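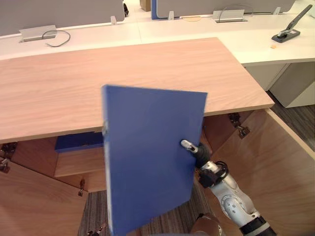 Last changed: 11/23/19

Joltcombe Cupboards: read this first

Joltcombe is a collection of notes and pictures about low cabinets, the things put in them and the things that won't fit. It is kept by Anathi Mabuza and Palesa Khumalo, who started it in July after a long argument over where the boards should live.

What's in it

There are about 2000 pictures and 400 short notes. The notes are plain text, one per cupboard visit, and vary in quality with the hour. Most of the cupboards have wooden tops, doors that swing outward and concealed metal hinges, the sort you only think about when one goes.

The blue board has its own tag, "board-blue". It's thin, matt and taller than it is wide, and it will hide the middle of any cupboard you hold it in front of. If you are after shelf contents, leave that tag out. If you are after blue boards, welcome, we have plenty.

Folders

nkuna — doors open
mosora — doors shut (short, and not thrilling)
sirer — everything we couldn't agree on

Words we use

"Top" means the slab you put your tea on. "Lip" means its front edge. "Inside" means whatever is behind the doors, seen or not. Palesa would like it known that "carcass" is the proper term for the box. It is in the notes 41 times, all hers.

Known problems

Left and right are given as you face the cupboard. In the first 70 notes they are given as the cupboard faces you, and we haven't swapped them over yet.

Wood colours are a matter of opinion. Anathi writes "pinkish", Palesa writes "beige", and both stay in.

Corrections

Send the note name and the line you object to. Spelling is fixed the same week. Hinges take longer.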